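4.2 Do fleece throws wear out as fast as the trade claims?

The figure most often repeated in the bedding trade is that a polyester fleece throw lasts three years in normal use. We could not find a study behind it. The Manwood report gives the number without a source, and the Wonell guide cites Manwood. Neither says what "normal use" means, or at what point a throw counts as worn out – when it pills, when it thins, or when the owner is simply tired of it.

Our household survey drew 3063 usable replies. Respondents were asked how long they had owned their oldest fleece item and whether they still used it. The answers do not fit a three-year life, but we would not lean on them too hard either. People are poor at dating cheap purchases, and those who throw things away early have little reason to answer a survey about old blankets. 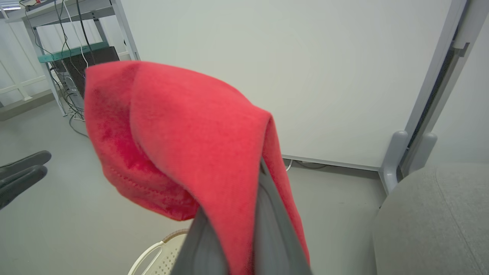

Figure 5. Red fleece with a stitched seam along one edge.

Herath's wash trials are sometimes offered as firmer ground. They covered 16 throws, all from one supplier, washed at one temperature and never sat on, slept under or dragged across a floor. Pile loss was scored by eye, by a single rater who knew how many washes each piece had been through. Trusow later repeated the work with a blind rater and found a smaller effect, although that study is rarely cited. Until someone tests fleece under household conditions, we see no good reason to treat the three-year figure as more than a sales estimate.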